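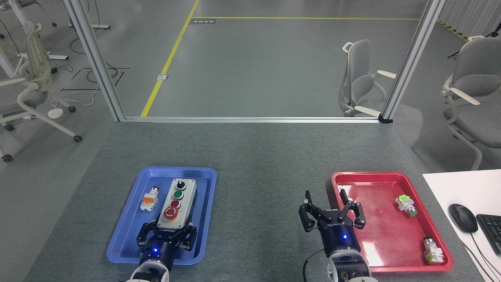 I'll say it: most cell rules are written for people who never stand at the cell. Ours at Zimirer ran to 92 lines, and I'd bet money you could work a whole shift without opening it (I did, plenty of times!). So in December we cut it down, and I still argue for two of the ones we kept.

First, red trays and blue trays mean something, and the meaning gets written down. Pick whatever meaning you like, but don't let it live in somebody's head.

Second, and folks at Stistcombe fight me on this, a stop button that's a workpiece gets treated like a live one until you've checked. A big red mushroom on a yellow ring says "hit me" to anyone walking by, and if it isn't wired to anything, that's a rotten surprise. Tag it. It takes nearly 200 seconds for a full batch, so quit complaining.

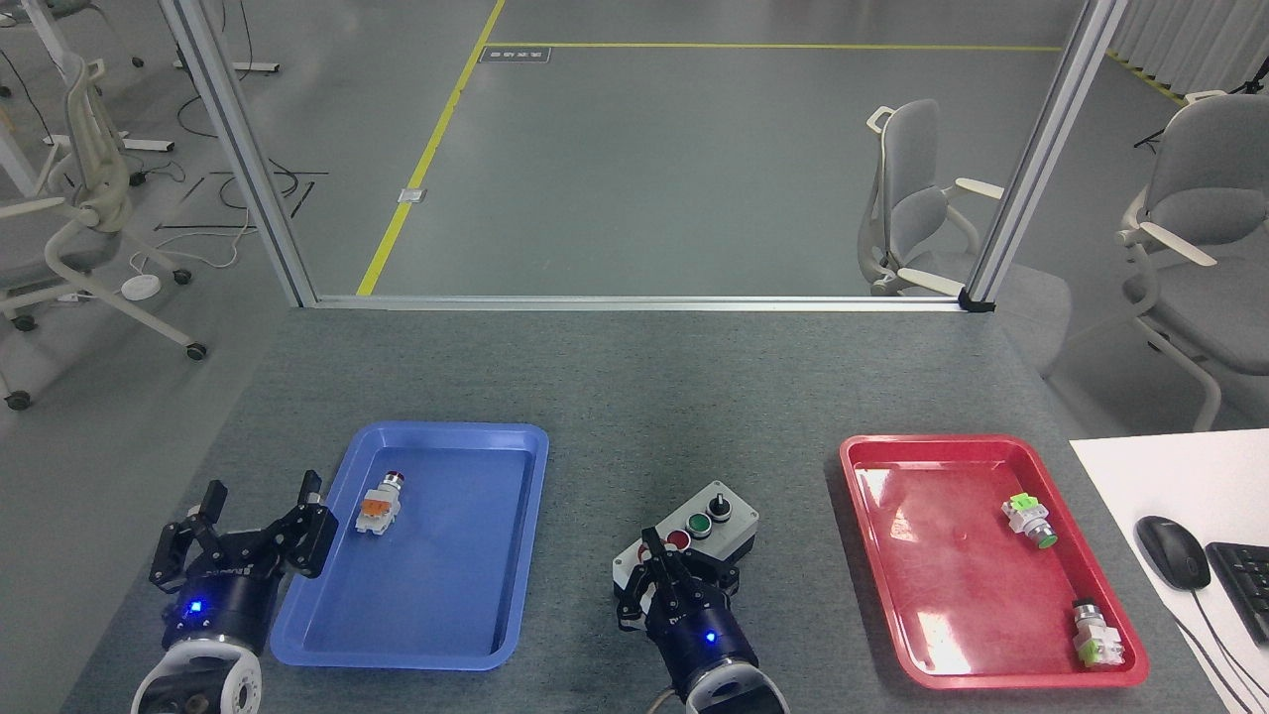

*Control box between the two trays, left gripper open.*

Would I add a third? Sure, keep the keyboard off the work surface. Ask me again after the next audit.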